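Setting Up a Table Display with Artificial Flowers and a Printed Card
Household and Events Guides - Kiltville Center for Home Studies

This guide explains how to prepare a small table display made up of artificial flowers, one small upright item and a printed card. It is intended for participants in the Center's home course and for staff who prepare tables for receptions, reading rooms and meeting spaces. The method suits a square table that guests will approach mainly from one side.

Before You Begin

Gather the following items:

A square table with a plain top
One small bouquet or single stem of artificial flowers
One small cup, holder or other low object
One printed card or small sheet
A soft, dry cloth
A second cloth, lightly dampened
A soft brush with clean bristles
A side table or tray for items that are not yet in use

Choose flowers in a color that can be told apart from the tabletop. Pale yellow works well on white, provided that the leaves are a clear green. White flowers on a white table tend to disappear when seen from across a room.

Allow sufficient time to clean the flowers. Stems that have been in storage since December will usually need brushing between the petals as well as on the surface.

Step 1. Clear and Clean the Table

Remove everything from the table and place it on the side table or tray. Do not push items to the far side and clean around them. Wipe the top with the damp cloth, working from the far edge toward yourself, and follow with the dry cloth. Pay attention to the corners and the underside of the front edge, where fingerprints collect.

Check that the table does not rock. If it does, turn it a quarter turn and test it again before placing anything under a leg. Older floors are often uneven, and a small change in position may be enough.

Move chairs back so that both the front and the sides of the table can be reached. A chair may remain nearby during the work, but it should be moved to its final position before the display is judged from the doorway.

Step 2. Prepare the Flowers

Hold the stem near the base of the blooms and brush each flower from the center outward. Leaves may be wiped with the dry cloth. Fabric petals should not be soaked, and spray cleaners should be tested first on a leaf at the back.

Bend the leaves gently until they separate. Flowers kept in a box are usually flattened on one side. Place the flatter side down if the bouquet is to lie on the table, or toward the wall if it is to stand.

Do not cut a long stem at this stage. A stem laid at an angle gives the arrangement a line to follow, and many displays that begin with a trimmed stem must later be filled out with additional items.

Step 3. Place the Larger Items First

Lay the bouquet on the far side of the table, with the stem running diagonally. A stem placed parallel to the table edge can look as though it has been set down and forgotten. Leave a margin between the blooms and the edge so that a passing sleeve does not catch them.

Set the small upright item to one side of the flowers. It should stand close enough to belong to the arrangement, with a clear strip of tabletop showing between the two. Where the item has a colored band or pattern, turn its better side toward the front.

Step 4. Position the Card

The card is placed last, at or near the front edge, where a guest can read it without leaning over the flowers. Hold it by both sides and lower it to the table. Sliding a card into place may bend the lower corners.
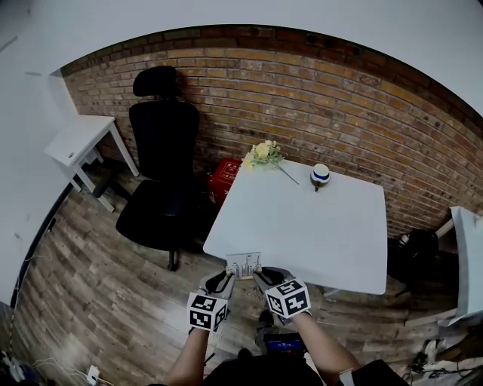
Placing the card at the front edge, with the flowers and the small item on the far side of the table.

Set the card parallel to the front edge unless the display will be approached from a corner. Text should face the guest. If the card will remain in place through an event, move it slightly inward from the edge once its position has been agreed.

Cards may lie flat or stand in a holder. A flat card is suitable where guests will stand directly over the table. Use a holder when the table is lower than the seats around it, or when the room has a draft.

Step 5. Review the Display

Walk to the entrance of the room and look at the table from there. Then stand at the front edge and read the card. Make one adjustment at a time. Teresa Kozłowski, who prepared the original course notes, advises changing the angle of the stem before moving any other item.

Look also at the area surrounding the table. Boxes on the floor, chairs turned at odd angles and items left on side tables should be put in order once the display itself is complete.

Common Difficulties

The arrangement looks sparse. Bring the flowers and the small item closer together before adding anything new. Open space toward the front is desirable.

The bouquet rolls. Spread the lower leaves so that they rest on the table. A small piece of removable putty beneath the stem may be used if this is not sufficient.

The card curls. Place it under a heavy book overnight. Cards printed on thin paper should be mounted on a stiffer backing.

Storage

Wrap artificial flowers loosely in tissue and store them in a box long enough for the full stem. Keep cards flat in a separate envelope. Label the box on the short side so that it can be read on a shelf.

Participants in the Thursday session may bring their own flowers. Questions about materials should be directed to Irena Jasińska, Room 276.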